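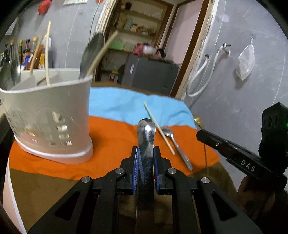

Section 4: Setting up your recipe library

Okay, so you've got Kamton installed and you've made your login. Next comes the part I enjoy most, which is getting your recipes in there! I moved 3,278 of them over from my old Bassi account (yes, I hoard them) and I've made most of the mistakes you can make, so these steps are in the order I wish I'd done them.

Before you start: plug in your laptop and close any other copy of Kamton. Two copies open at once will fight over the library file.

1. Open Settings, then Library, and click New Library. Give it a short name with no slashes in it. Mine is just "kitchen".

2. Pick your measuring units. You can switch between cups and grams later, but anything you've typed in by hand will stay the way you typed it.

3. Click Import and choose your file. Kamton reads Bassi exports, Ludoson exports and plain text. If yours came from Ludoson, tick the box that says "Keep my tags" or they'll all get dumped into one giant tag called Other.

4. Wait for the green bar to finish. A big import can sit at 99 percent for quite a while - leave it alone, it's building the ingredient list.

Note: one import file can hold up to 3,000 recipes. I had to split mine in two. Go to File, then Split Export in Bassi, and bring the halves in one after the other. 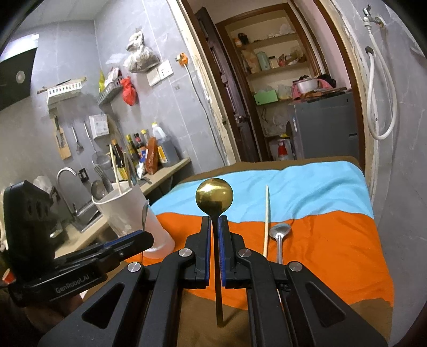 5. Go to Check Duplicates and work through the list. I had four versions of the same lentil soup, and Ylva Holmgren, who tested this guide for me, had seven banana breads. The Merge button keeps the notes from both copies, so use that instead of Delete.

6. Set your default serving size. I use four. Recipes that came in with their own number keep it.

7. Make a backup. Settings, Library, Save a Copy. Put it somewhere other than the laptop you're working on.

Caution: Reset Library is right under Save a Copy in the menu, and it doesn't ask if you're sure. I clicked it one night in November and spent the weekend importing everything again!

Caution: a recipe note can be 1,024 characters long. Anything past that gets chopped off during import, with no warning. If you write long notes like I do, paste the extra into the Method box first.

Once the duplicates are sorted you can move on to Section 5, where we'll build a weekly meal plan and print a shopping list from it.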